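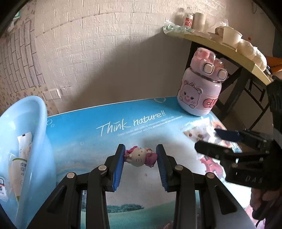

Open day at the Pridau workshop, Burkton

July, 2 in the afternoon, and the Claltthorpe bus had already let off a crowd by the time I got in. Pridau makes hand-held grippers: you squeeze, the fingers close, and somewhere a robot is supposed to learn manners from it. Visitors were invited to have a go. I stood in line for 22 minutes, which is longer than I have ever waited to pick up a toy.

Hello Kitty went up sideways between the two ribbed blue pads, whiskers down, and took it with more dignity than I would have. The mat under her says "Think nature!!" in big white letters. I was thinking about my wrist.

A second gripper came in from the right, past the pink and lavender water bottle with the bear on it. The light blue container on the left was my side's. We had strong opinions about whose turn it was.

The handout says the Baluyot team logged 570 pickups last season. I added 8, and I'd like at least three of them struck from the record — the staff were kind about it and offered me a cookie, by hand.

Doors close at 5. Parking is behind the building, and the sign for it is behind the parking.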